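Chapter 4
Looking After a Two-Arm Cell

After this chapter you should be able to prepare a small two-arm cell for a working day, care for its gripper fingers and cables, and keep a log that another person can read.

4.1 The cell at Jillham

Many books begin with the arm. I prefer to begin with the floor, for it is there that most small faults start. The cell which we follow in this chapter belongs to the training room at Jillham. It has two arms, and each arm carries a gripper with two black fingers. The controller is a Ternska unit, and the task files are kept in a program named Festura.

The cell was set up by Suha Harb in January. She wrote the first page of its log, and her rule stands at the top of it: look at the cables before you touch the keyboard. A loop of cable on the tiles does no harm while the arms are at rest. When an arm is sent to a low position, the same loop can be caught by a finger and pulled from its socket.
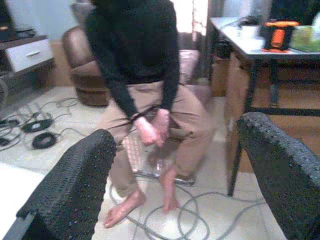

For this reason the morning check goes from the floor upwards. Follow each cable by hand from the plug to the arm. Leave enough slack at the wrist for a full turn, and fix the rest to the side of the arm with a strap. Only then switch on the controller and bring both arms slowly to the home position.

4.2 Gripper fingers

The fingers wear sooner than any other part. At Jillham they are changed after 3,000 closings, or earlier if the surface has become smooth. The spare fingers come from Hourani in bags of 12. Always change both fingers of one gripper together, as an old finger and a new one do not press equally.

After the change, close the gripper on a soft object before a hard one. A bin with light rubbish makes a good first task, for nothing in it is spoiled if the grip is too strong.

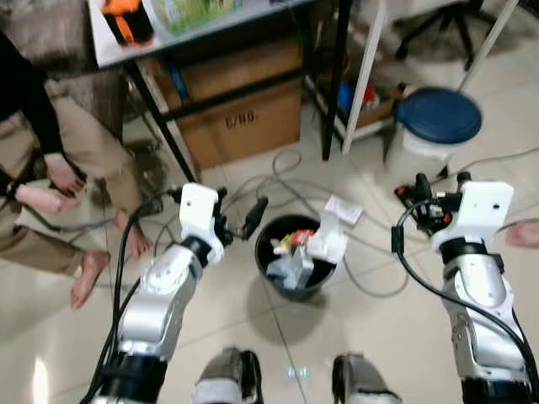 Must the arms be calibrated again after every change of fingers?
Only the gripper must be set again. The joints of the arm have not been moved from their places, so their stored values stay valid. Run the open and close routine two times and write both readings in the log.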